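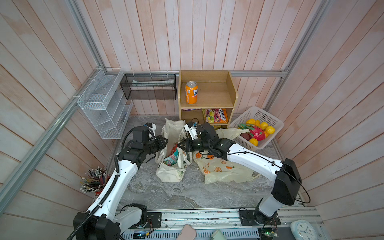
3.2 Workcell construction

The cell was built in a shared workshop at Girunden from aluminium rail and plank panels. Both arms are bolted to one slotted metal base, so their relative pose is fixed and was measured once, in December. Each gripper carries its own wrist camera (Figure 2). Bags proved harder to model than the shelf, as their openings shift on contact. We therefore recorded 200 bagging trials with the Hidatent controller and discarded any in which the grippers touched.

Figure 2. The two-arm cell with shelf, fruit basket and bags.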